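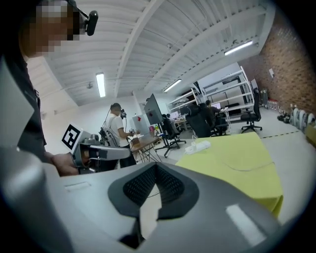 Bonier Foreign Currency Account

The Bonier Foreign Currency Account is intended for businesses and institutions that receive or make payments in more than one currency. It allows balances to be held in the currency in which they arise, and converted at a time of the customer's choosing.

Currencies
Accounts may be opened in any of 13 currencies. A separate balance is kept for each, and all balances appear on a single monthly statement.

Conversion
Conversions are carried out at the Bank's published rate for the day. Instructions received after the close of dealing are executed at the following day's rate. The Bank does not advise on the likely movement of exchange rates - customers remain responsible for the timing of their instructions.

Should a currency be devalued or its official rate revised by the issuing authority, the balance held in that currency is unaffected in number, but its sterling value will change accordingly.

Charges
Minimum opening balance: £1,301 or equivalent
Quarterly maintenance fee: £13
Outward payments in excess of 100 per quarter: charged individually, as set out in the tariff

Interest
Interest is paid on selected currencies only. Rates are displayed at all branches and may be varied without prior notice.

Applications
Application forms are held at the Bandosbridge branch. Terms effective from 1 Jun 1999.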